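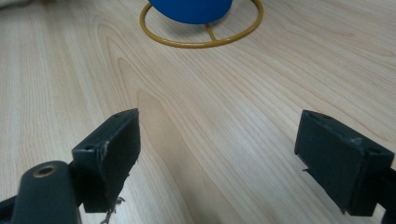 Notebook > Landow bench > Tabletops

March, after lunch. Went over the pale top again and I'm still fond of that arching grain in the middle — it was worth waiting over 6 weeks for Steinbach to send the boards. Tamunoemi Briggs wants the yellow wire stand to stay on it, blue piece and all, so we get used to the colors together, and I've come round to that. Please use felt under anything heavy! Second coat of oil on the underside tomorrow, then leave it 14 hours.

Contact the workshop | © Landow | Back to top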